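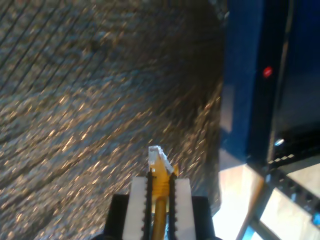 # Patch cables – Lindon office, second floor

Shared 15 times · 4 comments

This README covers the patch cables in the Lindon office: what we stock, what the colors mean, how to run a new one, and how to write it down. It replaces the two text files that used to sit in the shared folder. The spreadsheet, patch-log.csv, lives next to this file.

Maintained by Araceli Arriaga. Last full revision Jun 25, 2025.

## Scope

Only the short cables between panel and switch, and between wall plate and desk, are covered. The cable in the walls belongs to the building and Drinton looks after it. If a wall port is dead at both ends, open a ticket with them and leave the faceplate alone.

## Colors

- **Yellow** – switch to patch panel, and any temporary run across the floor
- **Blue** – desk to wall plate
- **Gray** – phones and door readers
- **Red** – the uplink. Do not unplug red without asking first.

There are a few old green cables left from the Holmgren move. Treat them as blue, and swap them out when you are already under the desk for something else.

## Plugs and boots

All the cables we buy now have a plain RJ45 plug on each end. The yellow ones have a clear plastic plug and a ribbed boot in the same yellow as the jacket. The boot keeps the cable from bending sharply right behind the plug, so leave it on. Cutting it back to fit a tight port has cost us several cables.

Check the latch tab before you plug anything in. It should spring back when you press it. If the tab is snapped off, the cable goes in the scrap box, even if it still links up. A plug without a tab will work its way out of the port the first time someone moves the rack door.

Hold the cable by the boot or the plug when you pull it. Press the tab all the way down first.

## Running a new cable

1. Look up a free port in patch-log.csv. Filter on `status = free`.
2. Pick the shortest cable that reaches with a hand's width to spare.
3. Label both ends before you run it. Use the wrap labels in the top drawer, not masking tape.
4. Plug in the panel end first, then the switch end. You should feel a click at each one.
5. Check the link light. If it stays off, reseat both ends once, then try another cable.
6. Use hook-and-loop ties. No zip ties in the rack.
7. Fill in the log.

For a run across carpet, keep it along the wall where you can and put a floor cover over any part people walk on. Floor runs come up at the end of the week. If one needs to stay longer, ask for a proper wall port.

## The log file

One row per cable. Columns:

- `cable_id` – the number on the label. Desk cables start at 100, rack cables at 400 and floor runs at 1000.
- `color` – yellow, blue, gray, red or green
- `length` – in feet, as printed on the bag
- `end_a` – panel or wall port
- `end_b` – switch port or desk number
- `status` – used, free or scrap
- `checked` – initials of whoever last tested it
- `note` – free text, keep it short

Sample row:

 412, yellow, 3, P2-18, SW1-18, used, AA, boot slightly stiff

Please don't reuse a number after a cable is scrapped. Set the status to scrap and leave the row in place. Some of the older rows have no length. Those bags were thrown out before anyone wrote it down, and it isn't worth pulling the cables to measure them.

## Testing

The handheld tester is in the Brosell case on the shelf by the door. Plug the main unit into one end and the small remote into the other. All eight lights should come on in order. A skipped light means an open wire, and lights out of order mean a miswired plug. Either way, scrap it – we don't crimp new ends on ready-made cables.

Put the remote back in the case. We have lost two.

## Known problems

- Rows 431 to 436 list the wrong switch. They were moved in the spring and only the labels were updated.
- Port P2-07 has a loose jack. Leave it empty.
- The yellow three-foot bags and the yellow five-foot bags look the same on the shelf. Read the sticker.

## Changes

- Added floor runs to the log.
- Split the old "phone/other" color into gray and green.
- Removed the crimping section.

Corrections go to Araceli, or edit the file directly and put your initials in the commit message.

4 comments · 15 shares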